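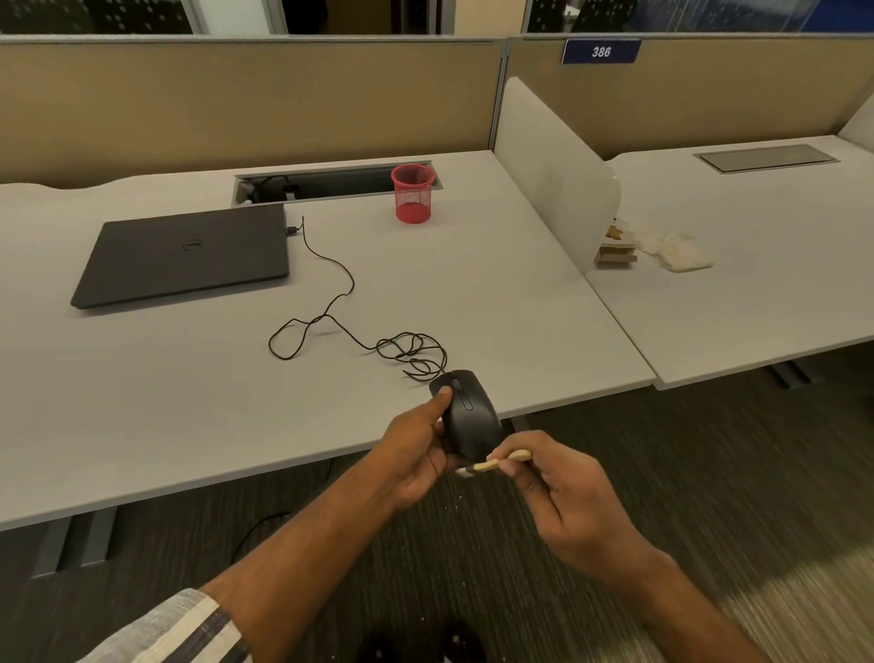
Notebook, desk peripherals, December

Morning, 9.40. Continued with the wired mice from the second floor. The complaint on the ticket was "pointer jumps and wheel is rough", the same words as for the last two. I started with cleaning only, no screwdriver, as we agreed.

What I used: cotton buds, thin sticks, one dry cloth, a little alcohol in the small bottle. The metal tweezers stay in the drawer. Last month I made a scratch on the foot of one mouse with them and afterwards it did not slide well on the desk.

Order of work, so that the next person does the same:

Mouse held in the left hand, stick in the right. Laptop lid closed, so the buttons do not open things by accident. I leave the cable plugged in, it saves time when testing after. The cable should be pulled straight before starting. I forget this each time and then it turns around itself on the desk.

First the edge of the feet, where the grey dirt collects. Then the sensor window, only with a dry bud, very light. Then the gap on both sides of the wheel. The stick must be thin for this, a thick one pushes the dirt inside. If the stick starts to bend, change the angle and do not press more.

Results from the Jarketti batch: 18 mice on the list, all cleaned up to now except 3. The wheel is better on most of them. Two still jump on the light desks but they are fine on a sheet of paper. So I think the desk surface has a part in it, the pale top is quite smooth. To check with a mat before we blame the sensor.

Note about Dumitrescu room: there the desks are darker and we had no jumping complaint from them at all. It may be chance.

11.15. Counted the stock. We have 162 cotton buds left and the sticks are nearly finished. Ordered again from Gritero, order line 497, same type as before. The wooden ones from the other supplier leave small fibres, please do not take them even if they are cheaper.

Alcohol: one drop on the bud is enough. With more it goes under the label and the glue becomes soft.

Afternoon. Tried the mat test with one of the two bad ones. Ten minutes of normal work, no jump. Without the mat, jumped twice in the same time. I write this down but it is one mouse only, so not a result yet.

Still open:
- second bad mouse on the mat
- remaining 3 from the list
- ask Grallex if they have thin mats, the thick one lifts the wrist and I did not like it
- cable clips for the back of the desks, the tray is good for power cables but the mouse cable has no place to go

Left the cleaned ones in the box with the green tape.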